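Household Skills, Unit 6: The Worktop and What Lives on It
Handout for students. Tutor: Marion Aitken

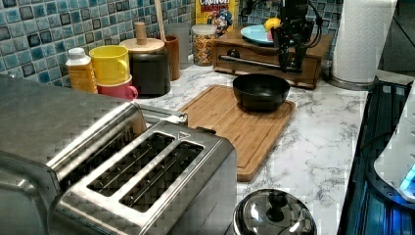
How much should be kept out on a kitchen worktop?
Only what gets used on most days, plus one clear space big enough to prepare a meal in. Everything else goes in a cupboard, a drawer or on a shelf.

Bring this handout to the practical. Read sections 1 to 3 beforehand.

1. Zones

We divide a worktop into three zones. The front is for working. The middle is for things in use during a meal, such as a board or a bowl. The back, against the wall, is for storage.

Most kitchens go wrong in the front zone. Post, keys, pan lids and shopping get put down there and stay there. A pot lid at the front edge should be on its pan or in the rack.

A standard worktop is 600 mm deep. Allow a clear run at least 400 mm wide for chopping. If you can't find 400 mm, move something before you start.

2. The back row

Jars and canisters suit the back row. Put the tall ones behind and the short ones in front if there is room for two rows, otherwise in a single line. Wooden spoons can stand upright in a holder within reach of the hob.

Points raised last term:

Glass jars. Good for cereal, pasta and rice, as you can see when they are running low. Wash and dry fully before refilling. Don't top up old cereal with new.
Cereal boxes. If the cereal has gone into a jar, cut out the date and the allergy information and tape them to the jar. A box left standing behind the jar takes up room, though it does keep the information to hand.
Squeeze bottles. Wipe the neck and cap after use. Check the label, some sauces belong in the fridge once opened.
Cups. Stack plastic ones by all means, but not more than three high.
Fruit. A plate is fine for a lemon or two. Larger amounts want a bowl.

Tiles behind the row need wiping weekly. Mosaic has a lot of grout in it and grease settles there, so use a soft brush and washing-up liquid, then rinse. Pull the whole row forward to do it.

3. The toaster

A four-slice toaster takes up a lot of worktop and should earn it. In a household of one or two, consider a two-slice.

Don't use it under a wall cupboard. Keep the flex away from the sink and the hob. Unplug it and let it go cold before emptying the crumbs. Stainless steel shows finger marks; a damp cloth and then a dry one will deal with them.

4. Boards

Bamboo boards are washed by hand and dried standing on edge. They don't go in the dishwasher. A board with a juice groove is useful for tomatoes and cooked meat, but the groove needs a proper scrub. Raw meat has its own board, see Unit 4.

5. Practical task

Work in pairs. Draw the worktop of one kitchen you know, from above. Mark the three zones and write in each item where it stands. Then draw it again as you would arrange it.

Hand both drawings to Rhona Haldane in the Paterson room. The unit is marked out of 80, of which 33 are for the drawings. The written part follows in April.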